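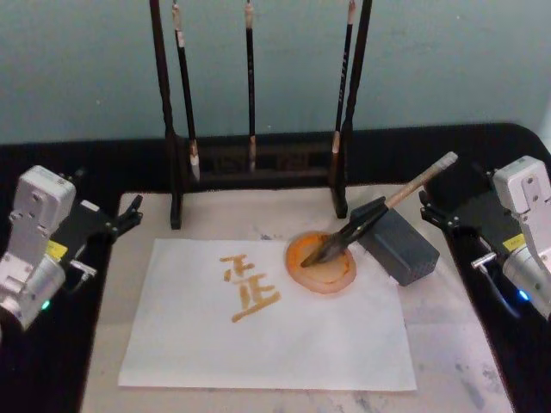 Home network storage: maintenance notes for the workshop or study

Last revised Jan 20, 2026

These notes cover a two-bay or four-bay storage box kept at home and left running all year. Menu names differ between makers. Where mine are given, they come from a Prillov four-bay unit.

Placement
Stand the unit on a hard, level surface with a hand's width clear behind the exhaust fan. Closed cupboards trap heat. Sawdust is worse than house dust, so in a workshop put the box on a shelf well above the bench and upwind of the saw.

Dust
Shut down from the admin page and wait for the lights to go out before pulling the plug. Hold the fan blades still with a cotton bud while using compressed air. Short bursts, can upright. Vacuum cleaners can build up static at the nozzle and should be kept away from exposed boards.

Drive temperature
Check it under load, during a backup or a long copy. Mine sits at 34 degrees Celsius in December with the window open. If one bay runs well above its neighbours, look for a blocked tray grille first, then the fan.

Labelling
Write the last four characters of each drive's serial number on masking tape and stick it to the front of the tray. Bay numbering on the admin page does not always match the order on the case. Pulling the wrong drive from a degraded array can lose the lot.

Cables
Replace any network lead with a broken clip. If the link light shows 100 instead of 1,000, swap the lead before changing any settings.

Scheduled jobs
Run the disk check and the backup on different nights. With both going at once, my backup took 634 minutes.

Restore test
Every few months, copy one folder back from the backup to a different computer and open several files. A log entry marked "complete" only records that the job ended.

Thanks to Ilham Tjoa for the cotton bud method and to Hamisi Kinyua for correcting the section on bay numbering.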